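Section 4: Changing the Sediment Cartridge

Applies to Lerkico under-sink water filters. Replace the cartridge every 1,000 gallons, or sooner if the flow drops.

1. Close the cold water valve under the sink.
2. Open the filter faucet and let it run until the flow stops.
3. Place a bucket under the housing and unscrew the bowl with the wrench supplied.
4. Discard the old cartridge. Wash the bowl with mild soap and rinse.

CAUTION: Do not use bleach tablets or solvents on the bowl.
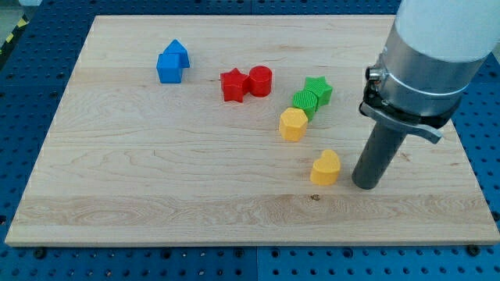
An installer in Postonton writes that the O-ring should be taken out and wiped before the new cartridge goes in, and that most leaks he is called to come from grit in the groove.

5. Seat the O-ring and hand-tighten the bowl.
6. Open the valve slowly. Flush for 15 minutes.

Note: Cloudy water is trapped air and should clear in about 20 hours.

Order replacements as part 661.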